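This site uses cookies to remember your preferences. By continuing to browse you accept our cookie policy. [Accept] [Manage settings]

Hotthorpe Public Library opens its long-awaited Sunroom and brings back evening hours

2022-08-08

HOTTHORPE - I've been writing these announcements for the library for a good long while, and I can't remember one I was happier to type up. The Sunroom is open! You can walk in, pick a chair and stay until closing, and I hope you will.

If you've lived here any length of time you'll know the space I mean. It's the long room on the south side, behind the large-print shelves, that spent years as our storage area for broken carts and holiday decorations. Work started in June and the builders, Quartey, handed us back the keys with the floor done, the windows replaced and the old radiator finally quiet (regulars will understand what a big deal that is).

The room seats 19, with a mix of armchairs and proper tables, and it has outlets along both long walls. There's a low shelf for picture books by the door so that parents can read with one eye on the toddler. We kept the original window seat, too. It got new cushions and a coat of green paint, and I've already had to ask two teenagers to share it.

Evening hours are the other half of the news, and the half I get asked about at the grocery store. We're staying open until nine on four nights a week. When we put out a survey on this we got 643 replies, which for a town our size made me sit down for a minute. Plenty of you wrote in the margins. You wanted somewhere to go after dinner that didn't involve buying anything, and you wanted time to use the library after work without running in five minutes before we lock up.

We've also freshened up the shelves. There are 300 new books in the building as of this morning, with more large-print mysteries, a much better cookbook section, and a science and technology corner that used to be one sad shelf of computer manuals.

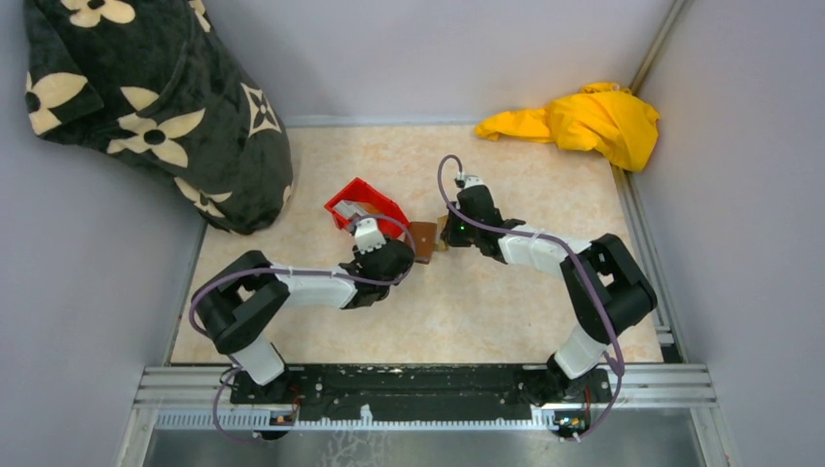

Two robot arms reaching toward each other inside a grey-walled enclosure.

"I grew up doing my homework at a kitchen table with four brothers, so a quiet room with a good lamp still feels like a luxury to me," said library director Ladi Iyamu. "I want people to use this room hard. Spread your papers out. Bring your knitting. If the cushions wear out, we'll get more cushions."

Ladi also asked me to mention the local history drawers, and I'm glad she did. They hold 112 folders of letters, maps and shop ledgers, and they've moved from the basement to the Sunroom's far wall. You can look through them whenever we're open. Please wash your hands first and leave your coffee at the front desk. My favorite is the Ronel Street folder, mostly for a very cross letter over a neighbor's geese.

Coffee, by the way, is now allowed everywhere else on the ground floor as long as it has a lid. Covari, the bakery across the road, is giving a dime off any hot drink if you show your library card. I've tested this several times.

We're having a small opening party with lemonade and a story hour, and the time will be posted on the front door and in the newsletter. No tickets, no sign-up. Library cards are free to anyone who lives or works in town, and the desk can make you one while you wait. Reporters who'd like a look around before the party are welcome to call the front desk and ask for the press office, meaning me.

Recent news from the library
- Summer reading: how to log your last books
- Large-print mysteries: the new arrivals list
- Parking changes on Ronel Street
- Call for speakers: share what you know
- Seed library hours and returns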